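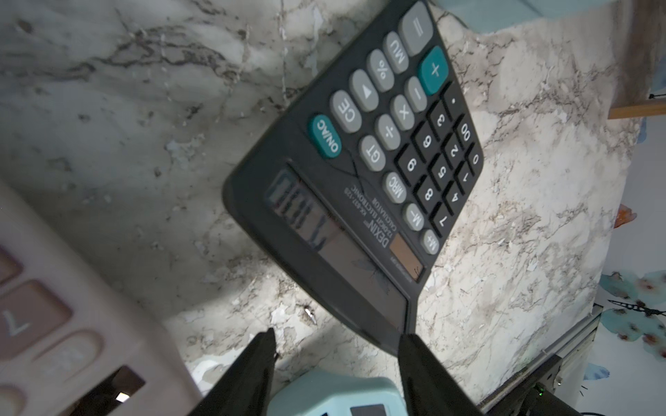

Figure 2. Desktop calculator with gray function keys; the ON/AC and + keys are teal.

3. Closing the till by hand

3.1 Setting and records

The five shops in the study are all owner-run groceries in the Kos district of Ombridge. Each has one till and one closing sheet per trading day. None had moved to an electronic point-of-sale system at the time of data collection, although the Bakeo shop had a card terminal that printed its own daily total. The closing sheet is a single page. It has a column for coins by denomination, a column for notes, a line for card receipts, a line for supplier payments made in cash, and a box for the opening float. The person closing adds the columns, subtracts the float, adds back the supplier payments, and compares the result with the total of the sales slips.

The arithmetic is elementary. The difficulty for the shops lies in the conditions under which it is done. Closing takes place after a full working day, often while the last customer is still in the shop, and it is usually done by one person standing at the counter. Golob and Kelmendi visited each shop at closing time on several evenings before any sheets were collected. Their notes record interruptions as the most common feature of the procedure. In the Idik shop the telephone stands next to the till, and the closing was broken off and restarted on every evening they were present.

All five shops add on a desktop calculator (a general example is shown in Figure 2). The calculators were bought at different times and do not share a key layout. We did not attempt to standardize them, as the aim was to observe existing practice.

3.2 Sample

We collected 447 closing sheets. Sheets were included if every denomination line had been filled in, if the float was stated, and if the slips for the same day had been kept. This left 380 sheets. Most exclusions resulted from missing slips. A smaller group had no float entered, and in the case of the Idik shop several sheets had been used on the reverse for orders, so that the figures could not be read with confidence.

Dervishi re-added every included sheet from the denomination lines and the slips. Ionescu repeated the procedure without access to her results. Where the two totals differed, both went back to the original sheet and agreed on a reading. Disagreements were almost all over handwriting, in particular the numerals 1 and 7.

3.3 Classification of discrepancies

A sheet was treated as balanced if the recomputed cash total matched the slips and the total written by the shop matched the recomputed one. By this definition 311 of the 380 sheets were balanced. The remaining 69 were sorted into three classes.

Addition discrepancies (31 sheets) are those in which the denomination lines were consistent with the slips but the written total was wrong. The typical case is a line entered twice or skipped. Transposed digits were less common than we had expected from the literature on clerical copying.

Omission discrepancies (22 sheets) are those in which a cash payment to a supplier had been made during the day and did not appear on its line. These could be identified only because the shops keep supplier receipts in the till drawer and hand them over with the slips. An omitted payment leaves no trace in the addition itself. The written total is correct for the lines given, and the shop appears to be short by the amount paid out.

Float discrepancies (16 sheets) are those in which the opening float differed from the amount left in the till at the previous closing. In most of these the float had been topped up with coins before opening and the older figure was carried forward.

No sheet was assigned to more than one class. Where two causes were present, the sheet was assigned to the one accounting for the larger sum. This rule affects the boundary between the first and second classes and should be kept in mind when the counts are compared with those of other studies.

3.4 How discrepancies were handled in the shops

When the totals do not agree, the closer has two options. The first is to add again from the top. The second is to write the difference on the sheet and leave it for the next day. Interviews suggest that the choice depends on the size of the difference and on who is closing. Owners described adding again, sometimes more than once. Employees were more likely to write the difference down and tell the owner in the morning.

Repeated addition is effective for the first class only. An owner who adds a column three times and obtains the same total has confirmed the addition but has learned nothing about a missing payment. Two owners said that they would count the coins again before looking at the supplier receipts, and one said that the receipts were not considered part of the closing at all, being kept for the accountant. In that shop the receipts are removed from the drawer on Monday and filed by supplier, after which the link to a particular day is hard to recover.

Written differences were followed up unevenly. In the Bakeo shop a note with the amount was pinned above the counter until it had been explained. In the other shops the difference remained on the sheet and was absorbed at the end of the month.

3.5 Limitations

The sheets cover an ordinary trading period and exclude December, when opening hours change and temporary staff are employed. Balanced sheets may conceal errors that cancel out. The classification also cannot separate a mistake in counting coins from a mistake in giving change, as both appear only as a difference between cash and slips; sheets of this kind were resolved using the shop's own later explanation, where one existed. Nikolaidis has suggested that a second count by another person would make the distinction possible. The shops considered this impractical at closing time, and it was not tried.

Previous section Contents Next section References Top

Related articles
Kelmendi and Golob: Supplier payments in cash and the small grocery
Dervishi: Reading handwritten numerals in shop records
Nikolaidis: Second counts and the cost of closing late
Ionescu: Opening floats in single-till shops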